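Ticket 218 - GST return won't match sales ledger
Opened by: Nandi Rampersad, Grelari
Status: open

09:40 Return shows $600 more tax than the ledger. Support says "rounding". I doubt rounding gets to $600.

10:15 Gerrit (Sundia help desk) asked me to clear the cache and run it again. Same result.

11:05 Found 48 cap sales posted twice after the June import. Gerrit says the import can't do that. The entries say otherwise - see journal 158.
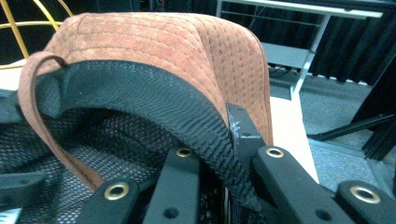
Stock item: cap, rust-orange suede crown, black mesh inside

13:30 Told a patch is coming. Not lodging until I see the numbers agree.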